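Notebook, May, 16:40

Shelf-life trial on the potato crisps, Pollura recipe, continued. Opened the tubes from box 44 after lunch. The control still snaps properly. The low-salt lot bends a little before it breaks, which I have written down as "reluctant" until somebody gives me a better word.

Moisture meter went off on its own again at the second reading. Changed the battery, cursed it, changed it back the right way round. Readings before the change are struck through on the sheet; please don't copy them into the Jendum folder as someone did last time (it was me).

Storage: tubes go on their sides from now on, upright ones pack the crumbs down and the breakage score comes out flattering at the top and tragic at the bottom. Lot 1327 was stored upright and its scores should be read with pity.

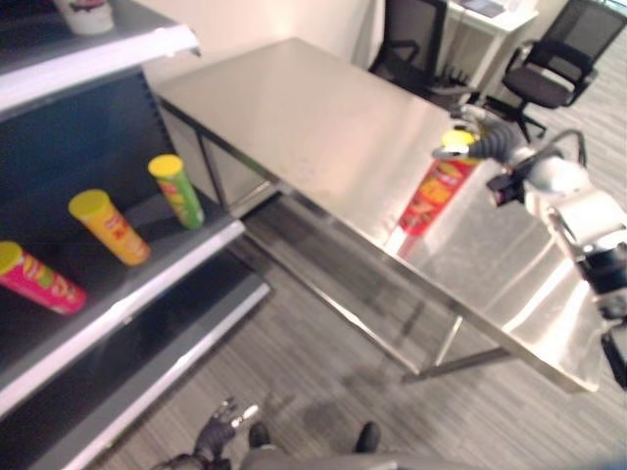

Ngân Tiêu thinks the breakage score is nonsense whichever way up they are kept, and that I should be weighing the crumbs instead of giving marks out of ten. She would also like it noted that she said so in the Padow trial. Noted.

So, weighing. Did lot 2265 first: sieved, tipped, weighed, then sieved again as half of it had stuck to the mesh – seasoning, mostly. Crumbs from the one tube came to less than I had guessed, and my mark had been a harsh four. Will do the rest with a dry brush.

To do: new brush, more sample bags, ask Triệu whether the paprika is the old grind. Tasting moved to the small kitchen. Bring water.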